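Right, thread time. I've been putting off writing about my old desktop for ages, mostly because my sister said nobody needs 37 posts about it. I'll try to keep it short(ish).

Some background. The PC came from Varghese, the little shop in Gredemwood that used to be next to the chip shop. It was second-hand when I got it and I've written two dissertations and one very bad novel on it.

Every year somebody tells me to chuck it and get a laptop. And every year I look at laptop prices, make a cup of tea and carry on as I was.

In January it started taking five minutes to get to the login screen. Five! I could feed the cat, put the bins out and come back to the same little spinning circle.

So I took it to the repair café at Mindton library. If you've not been to one, you bring your poorly toaster or lamp or whatever, sit down with someone who knows what they're doing, and try to mend it together. You pay what you like and the cake is extra (get the lemon one). 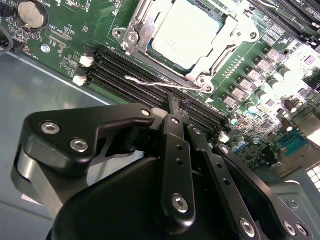
Shobha Sastry replied to say she'd had the same slow start-up on hers, and it was the old hard drive on its way out, so had I backed everything up yet?

Shobha, I had not. I went home and did it that night, very sheepishly. It took ages and I found a folder called "new new FINAL" with nothing in it but a recipe for dal.

Anyway she was right, it was the drive. A replacement cost me 37 quid, and the bloke at my table (hi Anil!) let me do all the screws myself, which I was far too proud of.

The quote I'd had from a place in town was £90 just to look at it. LOOK at it. I could have looked at it myself for free.

Start-up is now quick enough that I don't get to put the kettle on, and I sort of miss that.

What got me was how much in that room was nearly fine. A radio with a loose wire. A hoover with a sock in it. A Kostov food mixer older than me that only wanted a new plug, and its owner had already bought another one!

I'm not preachy about it, I've thrown out plenty of stuff I never even tried to open. But I do think we've got out of the habit, and half of that is things being glued shut.

Next one is in February, same library, upstairs this time. I'm bringing the lamp that buzzes. If anyone local fancies it, shout and I'll save you a chair.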